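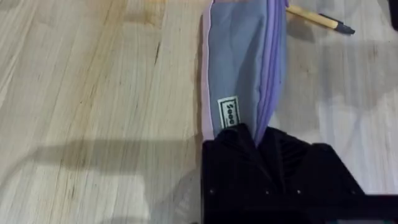 机の上のペンケースとペン。

2022年4月6日

新年度に入ったので、机まわりを片付けた。引き出しの中身は別の日にやることにして、今回は筆記用具だけにした。

普段使っているのは写真の布のペンケースだ。くすんだ青灰色で、縁に薄いピンクの細い布がついている。ファスナー側は紫で、布が重なっている。買ったのは去年の9月、駅ビルの雑貨屋で、布製のものはそれが初めてだった。その前は缶のケースを長く使っていたが、鞄の中で音がするのと、角で鞄の内側が傷むのでやめた。

布にして困るのは、中身がどこにあるか分からなくなることだ。缶なら開ければ全部見えるが、布だと底のほうに消しゴムが沈む。反対に良いのは、中身を減らせばその分だけ平たくなるところで、ノートと一緒に鞄の薄いポケットに入る。しわは寄るが、もともとそういう布なので気にしていない。

入れ物がいくらでも膨らむので、つい詰め込んでしまう。片付けの前に全部出してみたら、インクの切れたボールペン、短くなった鉛筆、どこかの受付で借りたままのペン、クリップ、のど飴の包み紙が出てきた。借りたペンは返しに行くつもりだが、どこの受付だったか思い出せない。ボールペンは紙に試し書きをして、かすれるものは替え芯があるか調べ、なければ捨てた。

残したのは、シャープペンシル、消しゴム、赤のボールペン、それに軸が薄い茶色で先が黒っぽいペン。写真でケースの横に置いてあるのがそれだ。このペンは以前の職場でイナさん(Inna Kushnir)にもらった。余ったからと言って2本くれて、もう1本は家の電話の横に置いてある。書き味は普通だが、軸の色が好きで使い続けている。

ケースの外側についている小さな白いラベルは、最初は取ろうかと思っていた。縫いつけてあるので、外すと針の穴が残りそうでそのままにした。今は暗い鞄の中で表裏を見分けるのに役立っている。

机の天板も拭いた。木目のはっきりした明るい色の天板で、節や細いひびがある。ひびのところに消しゴムのかすが入り込むので、古い歯ブラシで掃き出してから、固く絞った布で木目に沿って拭いた。以前、濡れた布でそのまま拭いたら表面がざらついたことがあり、それからは水気を少なくしている。オイルを塗ったほうがいいと母に言われているが、まだやっていない。

ペンケースの洗濯についても調べた。タグには手洗いの印があった。ファスナーの部分が色移りしないか心配なので、洗うなら単独で、中性洗剤を薄めて押し洗いにする予定。乾くまでの間は缶のケースに戻すことになる。捨てずに棚の上に置いてあるので、先にそちらの埃を拭いておく。

次は引き出し。乾電池と説明書が混ざっている段から始める。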